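I have owned this bathroom for almost 5 years and I have bought, in that time, far too many things that promised to keep it clean. Most of them are under the sink right now, behind the spare toilet paper. So when people started telling me I needed a "daily shower-and-sink system" instead of a sponge, I rolled my eyes and then, of course, I bought one.

The white sink with the black faucet is the kind of thing these products are sold for.

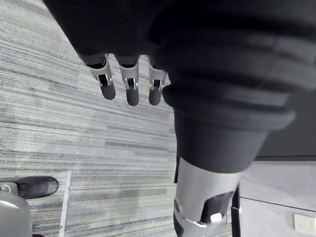
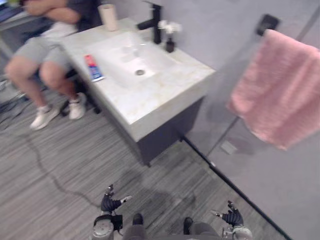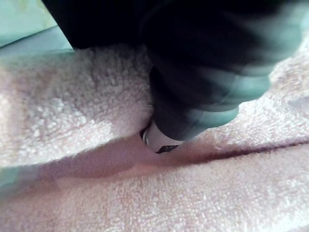
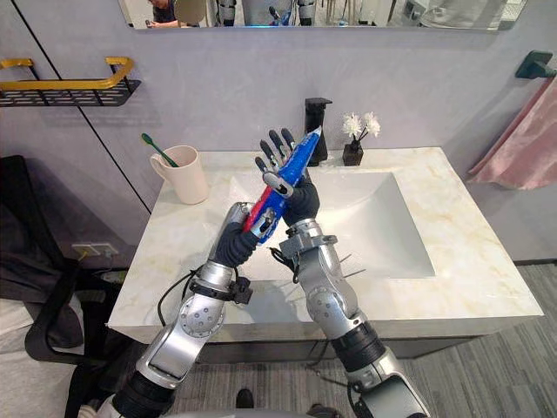 ## What they say it does

The one I tried is called Stenex. It comes as a 500 ml spray bottle plus a little tub of paste for the drain ring. The label says it leaves a "protective layer" that water slides off, and that you will clean half as often. Half as often as what? I looked all over the label and the website for that and came up empty. If you scrub daily, half is every other day. If you clean the way I did in my twenties, half is a health problem.

The store page had 297 reviews when I ordered, nearly all glowing. I read a lot of them. A surprising number were written by people who had used it once, on the day it arrived, and were thrilled with the smell. I'm glad for them. A smell is not a layer.

## What I did

I sprayed the left half of my sink and left the right half alone, apart from the usual wipe with dish soap and a rag. I kept that up from the end of February into April. The instructions say to wait 60 seconds before rinsing, so I stood there and waited, every morning, feeling like a fool in a bathrobe.

The first week, I did think the left side was shinier. Water beaded up on it nicely. Then I had a guest staying, and I asked which side looked cleaner without saying why. The answer was the right. I asked again a few days later and got the left, so make of that what you will.

By the end of March I couldn't tell them apart by looking. By touch, the treated side was a bit slick, and toothpaste spots came off it with slightly less rubbing. That's the best thing I can say. The ring around the drain came back on exactly the same schedule, paste or no paste.

## The stone question

If your sink is real stone, I'd be even more careful. My old one, a cheap Orcombe the last owner put in, is plain ceramic and will put up with anything. A friend's stone one got dull patches from a vinegar spray she found on a cleaning blog – vinegar is an acid, and marble does not like acid. The Stenex bottle says "safe on most surfaces" and doesn't list them. I wrote to ask about marble and got a reply telling me to test a small hidden area. On a sink, where would that be?

Plomovo sells a cleaner labeled for stone and so does Ouellet, at a much higher price. I haven't tried either one. The ingredient lists looked a lot alike to me, but I'm no chemist and I could be missing something important.

## Where I am now

The bottle is maybe a third full and I'll use it up, mostly on the shower door, where the beading is pleasant to watch. I won't be getting another. The rag hangs on a hook by the sink again and gets used after I brush my teeth, which takes about as long as reading the back of the label did.

If somebody has run one of these for a full year on half a sink, send me a note. I'd want to know what you did about the drain ring.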